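Setting up a nightly export from Wultine to a Grilar bucket

If you've been running Wultine for a while, sooner or later somebody on the team will ask whether the query results can be sitting in cloud storage when they come in each morning. They can, and it's a pleasant afternoon's work the first time through (and a much shorter job the second time!). I'll take it slowly, so skip ahead if you've met any of this before.

Before you start

You'll need an admin login on your Wultine cluster, a Grilar account with permission to create buckets, and a small table to practice on. Please do use a small one. My first try was on the full orders history, and I sat watching a progress bar through most of my lunch.

Step 1. Create the bucket

In the Grilar console, open Storage and choose New bucket. Pick the same region your cluster lives in, or you'll be paying transfer fees every night for no good reason. Turn versioning on while you're there. Then go to Access, make a key that can write to this one bucket, and copy the key somewhere safe before closing the window. It's only shown once.

Step 2. Add the connection

Back in Wultine, open Connections, click Add, and choose Object storage. Paste in the key and the bucket name, leave the path blank, and hit Test. A green check means you're set. If you get a permissions error, nine times out of ten the key was made with read access only, so go back and make a fresh one.
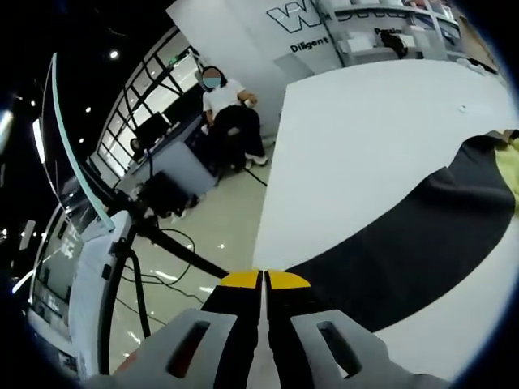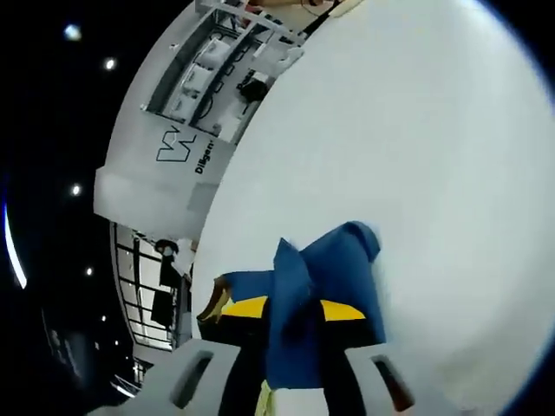
Step 3. Write the export query

Keep the first query plain: pick your columns, add a filter for yesterday's date, and set a limit of 200 rows. Save it under a name you'll still recognize in August. Under Output, choose your new connection and a compressed column format. Plain CSV works too, but in our case the files came out 67 percent smaller once we switched, and the people reading them never noticed a difference.

Step 4. Put it on a schedule

I like Ravn for this, though any scheduler that can call a web address will do. Create a job, point it at the query's run link, and set it for 4 a.m. in your cluster's time zone. Give it a timeout of about 20 minutes and one retry. Do check that time zone twice, by the way. Ours was set to something quite unexpected, and for a week the "nightly" files were landing in the middle of the afternoon.

Step 5. Check the first file

Run the job once by hand, then look in the bucket for a folder with the run date on it. Open the file in Zistetti or whatever viewer you prefer and compare the row count with the one in Wultine's history tab. Once the two match, take the row limit off the query, save it, and let the schedule pick it up that night.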